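The Gripper That Couldn't Make Up Its Mind
At Borent, the hard part of picking things up happens before anything moves

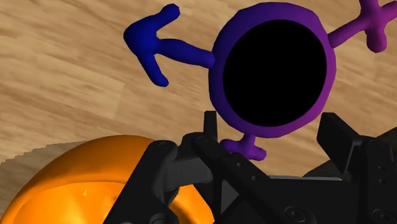

I had been at Borent for maybe an hour when Vlasta Ionescu handed me the keyboard and told me to break her planner. (I tried! I really did.) She writes the software that decides where a gripper's fingers should go, and she tests it in simulation on the weirdest shapes she can find, the ones with arms and knobs and a hole in the middle. Boxes bore her. "A box has a few good answers," she said. "Give me something with a hole and the code starts arguing with itself."

The arguing is kind of fun to watch. Her planner, Ristley, comes up with 117 possible grasps for one object, scores them all, and tosses most of them out right away, usually on the grounds that a finger would hit the table or bump a neighbor. On my first try it ended up with 26 left and kept flipping between the top two, over and over, like me in front of a diner menu.

Gorazd Mladenović, at the next desk, fixed that in December with a small penalty for changing your mind. It's nine lines of code and he is very proud of them. I asked what happens if the first choice was a bad one, and he and Vlasta both started talking at once, so I gather that's still open.

What they're stuck on now is shadows. The renderer draws them with jagged edges, and the perception model sometimes takes that edge for part of an object. Vlasta wants softer shadows, Gorazd wants a tougher model, and lunch went cold over it.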